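Newsletter
August 2023
Out and About: Poppy Goes to See the Robots

I should say up front that I am the last person in our group who should have been sent to a robotics open day. I still can't get my own printer to talk to my own laptop, and they're on the same desk. But Brenda Clegg had signed up for the two places and then needed somebody to drive, so off we went to Flernmont with a bag of sandwiches and a printed map, which she insisted on and which was wrong.

The place is called Zinico. You would drive right past it if you weren't looking, and we did, twice. It sits behind the tile warehouse on the far side of the rail line, and the only sign is a sheet of paper taped inside the door. Parking was fine once we found it. If you go to one of their later days, use the second gate and ignore the arrow.

I'd pictured a hushed white room with people in lab coats. What I got was more like the back of a theater crossed with my brother's garage – pipes overhead, cables in loops, and people in sneakers stepping over things. A young man gave us visitor badges and asked us not to lean on anything that had a light on it. Brenda asked what happened if you did. He said mostly it stops and somebody has to walk over and start it again, so please don't.

We had a short talk first, in a side room with folding chairs. I'll be fair and say the first ten minutes went over my head, but then they got to the part I'd come for, which was what they're doing all day in there. The main project is called Piritz, and the whole idea is household tidying. They aren't after factory work or welding car doors. They want a pair of arms that can pick up an ordinary thing from an ordinary place and put it somewhere sensible without breaking it. The speaker said they had recorded 3890 tries at it since May, and that they keep the bad ones too, because the bad ones are useful. I liked that. I wish I'd kept a record of my pie crusts.

Then we were let onto the floor in small groups, and I got to stand nearly at the front because Brenda is good with her elbows.

Each work area has a table with a pair of arms over it, one on either side, and whatever household bits they're using set out in between. At the one we spent longest with, they had a little shelf with a wooden top and a black metal frame, a speckled white bowl up on it, a couple of black candle holders, a plant in a pot and a low pink bowl. It looked like the corner of somebody's front room! I had a bowl very like the pink one until my nephew put it in the microwave.

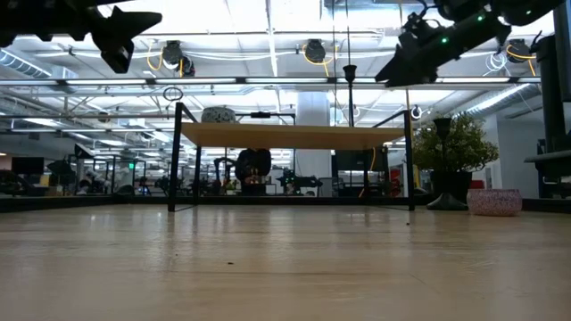
Page 4

What surprised me most was the waiting. I suppose I thought a robot would be quick, since they're always quick in the movies. These arms came down toward the table as if they were trying not to wake a baby. One of them would drift in over a bowl, stop, think better of it, back off a little and come in again from a different side. The whole crowd went silent each time. When it finally closed on the rim and lifted, somebody behind me said "oh, good girl," and then was very embarrassed.

Candle holders, by the way, are apparently a pain. I'd have guessed the plant would be the hard one, with all those little leaves, but our guide said people always guess that. The trouble with a candle holder is that it's skinny in the middle and heavy at the bottom, so if you take hold of it too high it swings, and if you take hold too low you bump the table. I have knocked over enough of them at Christmas to sympathize.

They ran the bowl for us several times. On one go it got the bowl up beautifully and carried it over, then let go a bit early, and down it went with a clunk. It didn't break. The girl running the demo just wrote something down and set it back where it started. Brenda asked her if she ever got fed up, and she said she'd been doing this table for long enough that she now sets her own dinner table and catches herself squinting at the forks to see if they'd be easy to pick up.

There was also a part where a visitor could have a go at steering. I did not put my hand up. My hand was put up for me. You hold a pair of handles, and the arms copy what you do, and I am telling you it is the strangest feeling. You reach, and a thing across the table reaches. I'd been so smug about how slow the robot was, and then I took what felt like half my life to get hold of one sponge. You can't feel the sponge, that's the thing. You're going by eye only, and my eye was off by an inch every time. I got it in the end and there was a small round of applause, which I will be mentioning for years.

(Brenda went after me and got hers on the first try. She says it's from crochet. We aren't discussing it.)

The other system they talked about is called Mathew, with one T, and I'm afraid I missed the reason for the name because I was looking for the restroom. As far as I could follow, Mathew is the software side, the part that takes all those recorded tries and works out what to do when it meets a bowl it hasn't met before. Somebody asked if it would know a bowl from a hat. The guide said it would depend on the hat.

I did ask the question I know some of you would have wanted me to ask, about whether this is going to be any use to people like us, or to my mother, who is ninety and can't bend down to a low shelf anymore. I thought I'd get a sales pitch. I got a pretty straight answer. She said no, not yet, and she wouldn't want one alone in a kitchen with her own mother for a good while. What they can do now is one kind of job on one kind of table with people standing by. She also said that the arms are strong enough to be careful about, so the early ones will probably go into places with trained staff before they go into houses. I was a little let down, and also I trusted her more after that.

Somebody else asked about jobs, and that got a bit warm. A man near the back used to clean offices and wanted to know who they'd asked about all this. The guide said they'd had cleaners in to show them how things get done properly, and he said he hoped they were paid for it. She said they were. He didn't look totally satisfied, and I don't blame him. I'd have liked that part to go on longer, but the next group was already at the door with their badges on.

A few practical bits for anyone who fancies it. It's free, but you do need to book, and they cap the day at 380 visitors, so don't leave it till the week of. Wear flat shoes, because you're on concrete for the whole thing and the folding chairs are only for the talk. It's loud in a low, humming sort of way, and my hearing aid did not love it. There is coffee, and it's fine. The cookies were gone by the time we got there, so go early if that matters to you. Kids are allowed if they're with a grown-up and can keep their hands in their pockets, and there was a boy there of nine or so who asked better questions than any of us.

The building is all on one level, though the side door has a lip on it that caught Brenda's cane. They had somebody posted there to help after that. If you use a wheelchair, ask for the front entrance when you book, and they'll open it up.

They gave us each a ticket for a drawing on the way out. Mine was number 3067 and I won nothing. Brenda won a tote bag, and has carried it to every single thing since.

On the drive home we went over the whole afternoon again, and she said the bit that stuck with her was how many people it took to get one bowl from here to there. I keep thinking about the steering. I unloaded the dishwasher that night and for the first time in my life I noticed my hands doing it – how you turn a cup before you've even decided to, and how your thumb finds the handle by itself. I stood there with a mug like an idiot for a good minute.

I'd go again. If there's enough interest we could get up a carload or two for their next open day, and I'm happy to drive as long as somebody younger does the directions. Leave your name on the sheet by the coffee urn or catch me after the meeting. Brenda says to tell you she's bringing the map.

– Poppy Entwistle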